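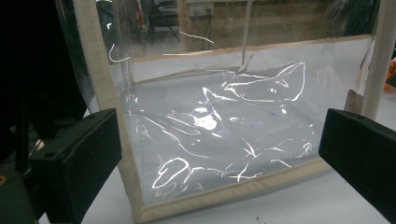

Figure 3. Wrist view from the hand-held gripper with a clear pouch between the two fingers. Reflections on the creased plastic cross much of the front wall.

4. Recording rules for transparent and flexible items

4.1 Why a separate set of rules

The general rules in Section 3 were written with boxes, tins and bottles in mind. They assume that the operator can see where an item begins and ends, and that a reviewer looking at the wrist video afterwards can see the same thing. Neither holds for clear pouches and bags. In Figure 3 the beige binding is the easiest part of the item to follow, while the walls between are a mixture of glare, folds and whatever stands behind them. A chair and a wall outlet can be made out through the plastic.

During the first round at the Asholm site, reviewers disagreed more often over clear items than over any other group. Most of the disagreements were about two points: the moment of first contact, and whether a grasp had closed on one layer or both. We therefore drew up a supplement to the Danderel protocol, which applies to any item whose walls let the background through or whose shape changes under a light squeeze.

4.2 Setting up

The table should be plain and wiped before each block. Small specks are tolerated on the table but not on the lens cover. Room lights stay as they are for the whole block, and blinds are not moved once recording has begun. We did not ask sites to remove glare. A diffuser was tried at Asholm in June and dropped, as it made the recordings look unlike the rooms in which the policy would later be used.

Background items may stay where they are if they do not touch the item being handled. Where an outlet, cable or chair is likely to be seen through the plastic, the operator notes this in the session sheet under 'see-through background'. The note is a single tick. An earlier version asked for a written list and was filled in badly.

4.3 Contact and closing

The fingers approach from opposite sides and should meet the item at nearly the same height. The operator closes until both fingers touch and then holds for 2 seconds before doing anything else. This pause gives the reviewer a steady stretch of video in which to mark contact. It felt unnatural to most operators at first, and several cut it short – the session sheet now has a box for it.

Where an item has a bound or stiffened edge, the edge is used as the reference for labelling. The reviewer marks contact from the movement of the binding where it can be seen, and from the wall only if no binding is visible. Bright streaks must not be used as a reference. They shift with the angle of the plastic as well as with the position of the item, and in our trials they led to contact being marked too early.

A strap or loop hanging inside a pouch counts as part of the pouch. It is not labelled separately unless the task calls for it to be gripped.

4.4 Rejecting a recording

A recording is rejected if the item leaves the wrist view for longer than the pause in 4.3, if a hand enters the view after closing has begun, or if neither the binding nor a finger face can be found at the marked moment of contact. Glare alone is not grounds for rejection. Reviewers were inclined to throw out anything that looked messy, and Kavinda Liyanage, who ran the second review, had to restore 21 recordings that met every written rule.

Rejected recordings are kept with their sheets. The Howlader archive stores them in a separate folder, and they are left out of the counts given below.

4.5 Use of the supplement so far

The full set holds 3,464 accepted recordings, of which roughly 200 fall under the supplement. This is a small share, and we would be careful about reading much into it. The rules have only been used with one design of gripper finger, a flat-faced block, and a softer or narrower finger may need a different closing rule. The Pledoser group has asked for a version covering nets and mesh bags. We have not written one – mesh snags on the finger edges, and the pause in 4.3 does not deal with that.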